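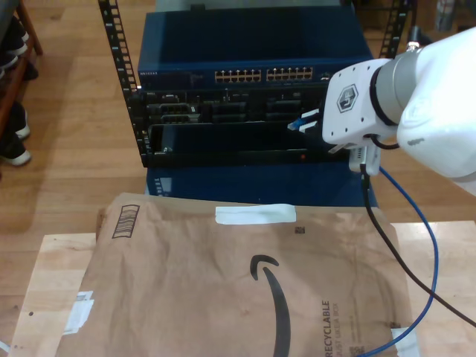 Larkwood Workshop Project: Cable Handling with a Robot Arm
Final report, 8 Aug 2021
Felicja Bednarek and Gregor Moffat
Supervisor: Mandla Xaba

1. Aim
We wanted a small arm to take hold of an Ethernet plug, bring it to a server in an open rack and push it home without a person guiding it. Zondement, our earlier project, only moved foam blocks, so this was a large step up.

2. Set-up
The rack has a network switch at the top with the server chassis directly under it. The arm works from the right-hand side and grips the plug body with its fingers. A small sensor module hangs under the gripper on a bracket. Control code was written in Python and runs on a laptop.

3. Problems
The cable was harder to deal with than the plug. A long loop pulls down on the fingers and tilts the plug by a degree or so - enough to miss the port. We slowed the last 8 mm of travel and added a short pause before the push. Gregor also rewrote the grip routine twice.

4. Results
Over nearly 900 attempts the plug went in cleanly on a little over half. Most failures were tilt, the rest were the clip catching on the port edge.

5. Next steps
Kristýna Hudec takes over the code in October. She plans to try a shorter cable first, then new finger pads.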